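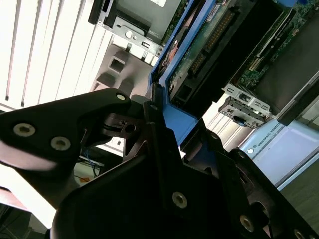

Uritz reckoned nobody under thirty backs anything up, and that was before we'd asked a single question. Fair enough, so we put it to the test. Queiroz thought it would be worse for photos than for coursework. Both partly right.

What we did: short survey, 31 replies, all students on our corridor or the one below. Paper forms, handed back in July. Then 6 longer chats with people who said they'd lost files for good.

Results. 21 keep only one copy of their coursework. Most of the rest use whatever cloud folder came with the laptop and have never tried getting a file back out of it. Two people own an external disk. One of them couldn't say where it was.

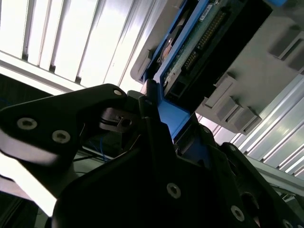

Department of Information Studies, Project Reports

Hard drives came up a lot in the chats. People think of a drive as the safe option, somthing you put things on and forget. But copying to it and then deleting the original is still one copy. Had to explain this more than once.

Photos: worse than coursework, yes. Mostly on phones. Old phone goes in a drawer, charger gets lost.

Problems with the survey. Question 2 was badly worded, "do you save your work" got a yes from everybody. Should of asked where. Also all from one building so can't say much about students in general.

Next: same form again with question 2 fixed, first years only. Tables are in the appendix.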